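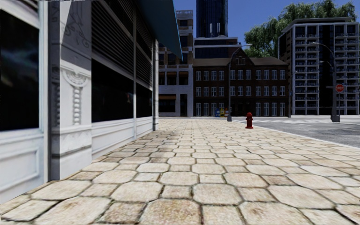
15 Feb 2025

Went back to the scenario rules for the Drilell sidewalk robot today. The August draft says a delivery unit must "keep a safe distance" from fixed objects and gives no number, so every run can be argued either way. Replaced it with a clearance of 510 mm, measured from the outermost point of the body, wheels included. Markeo will want it measured from the center line because their planner works that way. They can convert.

Rule 14 took most of the morning. It covers stopping at the end of a block. The old text had the robot stop "at the curb," and two of our simulated streets have corners where the curb is hard to find in the depth data. Rewrote it so the stop point is stored in the map and checked against the curb, with the map taking priority if the two disagree. Also added that a stop sign for road traffic gives the robot no right to cross. It still has to wait for a clear road on its own sensors.

Then surface rules. The stone paving in the Girnodside block has dark joints, and version three of the ground filter kept marking them as small drops. The standard can't fix a filter, but it can require that each paving type be tested in full sun and in shade before a release is approved. Wrote that in as a separate clause.
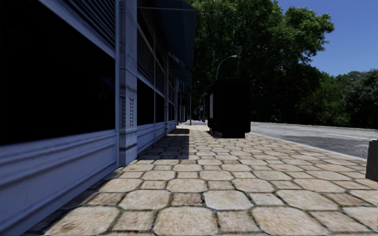
Shade edges get their own test under the same clause. The robot must hold its speed across a shadow line on flat ground, and any braking there is logged as a fault even if nothing else goes wrong. Large dark street furniture is handled under fixed objects with the same 510 mm, plus a slow zone on the far side, where a person could step out unseen. Shop glass is still open. I have a note to treat every window as solid wall for planning, whatever the range sensor returns. Need to check that against the Quispe logs before I commit to it.

Batch size stays at 2000 runs per release. The last batch had 107 flagged, mostly clearance, and under the old wording I can't say which of those were real failures. Will rescore them with the new number tomorrow.

Left to do: night lighting, wet stone, who signs the waiver form.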